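Istham Surfaces Project
Progress report to the Nirthorpe Small Industry Fund
August 1, 2021

Period covered: second stage, bench and tabletop refinishing
Site: Istham workshop, main room

1. Summary

The second stage of the project covers the preparation, coating and assessment of work surfaces for the shared workshop at Istham. All tops scheduled for this period have been coated. Curing is complete on the first batch and still under way on the second. Expenditure is within the approved budget and no variation is requested. One item, the evenness of colour across the matte grey finish, remains open and is dealt with in section 4.

2. Work completed

The original tops were stripped to the substrate, filled where screw holes and knife cuts had gone deeper than the sander could reach, and sanded in two passes. Edges were squared and then eased by hand. The old varnish was thicker than the first-stage survey had suggested, and stripping used more abrasive than allowed for. The overrun was met from the consumables line.

Priming was done in a single coat. The colour coat is Rutico matte in slate grey, applied by roller in two coats with a minimum of 24 hours between them. The supplier's sheet was followed for thinning. A satin clear coat was tried on an offcut and rejected: it lifted the sheen enough to produce glare under the workshop lighting, and glare was the main complaint about the old varnish.

Trestles and frames were checked for level at the same time. Two of the frames had racked and were re-glued. Adjustable feet have been fitted throughout, as the floor falls toward the loading door.

3. Testing

Each top is to pass the same set of checks before it is released for use:

Adhesion, by cross-cut and tape, on a marked offcut from the same batch
Abrasion, 100 strokes with a loaded pad
Staining, with machine oil, tea and PVA glue left for 24 hours
Flatness, by straightedge along both diagonals

Adhesion results for the first batch were satisfactory. Abrasion produced a slight polishing of the surface, visible at a low angle and not felt by hand. Machine oil left a faint darkening on one offcut, which faded after cleaning with a neutral detergent. Tea and glue left no mark. Flatness was within tolerance on all first-batch tops except one, which was returned to the sander and recoated.

Results for the second batch will be included in the October report, once the coating has reached full hardness.

4. Finish and colour

The specification calls for a uniform matte surface, dark enough to reduce glare and neutral enough for users to judge the colour of their work against it. The matte requirement has been met. Uniformity has been met in part. The slate grey carries a slight bluish mottle, with faint lighter and darker patches. Shadows fall on it softly, without any bright reflection to compete with them. 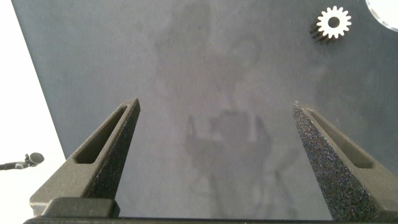 Heinonen, reviewing the finish for the fund, wrote that the mottling should not hold up acceptance on its own account, that a workshop top will pick up worse in its first month, and that the money would be better spent on a second look at the edges, where coatings of this type usually fail first. The comment also asked whether the patches follow the roller lines or the grain of the old substrate.

The project's view is that the second explanation is more likely, though it has not been confirmed. A control panel of new board has been coated with the same tin and the same roller and will be compared when cured. The recommendation on edges is accepted. An additional sealing coat will be brushed on to all long edges before release, at no cost to the fund beyond labour already allocated.

5. Budget

Materials are on budget overall, with the overspend on abrasives offset by lower use of primer. Labour is slightly under the estimate. The contingency of 5 per cent has not been drawn on.

6. Next period

Seal long edges on all tops
Complete abrasion and staining checks on the second batch
Compare the control panel and record the result
Issue care instructions to workshop users, including the approved detergent and a note against solvent wipes
Submit the final claim with the October report

The tin labels, batch records and marked offcuts are held in the Istham store and are available for inspection on request.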